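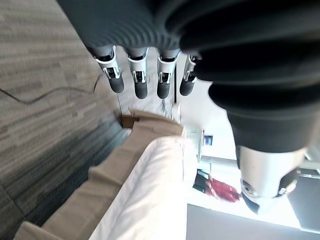
I'm after four more voices for our Tuesday choir, and I'd love at least one to be a bass -- we've only got Didier Lacroix down there at the moment and he'd like some company!

I'm Blandine Maillard and I run the Onier Singers. We meet from half seven till nine in the upstairs room at Parker Hall (side door, the bell sticks a bit). You don't need to read music, and there's no audition. We do folk songs, a bit of gospel and one very long French thing that I refuse to give up on.

Our summer concert sold almost 200 tickets last year, so you do need to be happy singing in front of people. It's £4 a week, tea included.

Fancy it? Leave your name and number at the Gosska café counter and I'll ring you back -- evenings mostly, as I teach in the day.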